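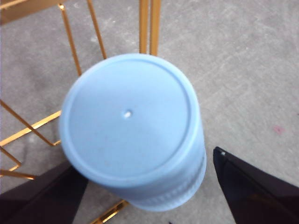 Rin Nagano asked last November whether containers can go back on the rack with the lids still on, and could the guide please say so. Yes they can. Steps below.

4. Storing containers on the Tetska rack

4.1 Wash container and lid. Mild soap, soft cloth. No scouring pads on the matte colors – they leave shiny spots.

4.2 Dry both parts. Check the groove in the rim, water likes to sit there.

4.3 Screw lid on hand tight. Stop when it stops.

4.4 Turn container upside down and set it on the rack. Straight down, don't drag it along the wires.

4.5 Let go and check for wobble. If it rocks, lift and set again.

Note: Small dimple in the middle of a molded base is normal. Not a crack, no need to send it back.

Note: For long storage leave the lid off overnight first. Smells get trapped otherwise, coffee is the worst.

CAUTION: Max load 9 lb per shelf. Full jars go on the bottom shelf, allways.

CAUTION: Don't put the rack in the dishwasher. Gold finish will dull. Wipe only, then dry with a towel.

4.6 Every couple of months check the rack feet. Tighten by hand, no pliers.

Spare lids and feet: order from Andness, quote part 4000 (lid) or 1000 (set of feet). Older Flusanden lids do not fit, the thread is diffrent.

Next: section 5, Wall mounting.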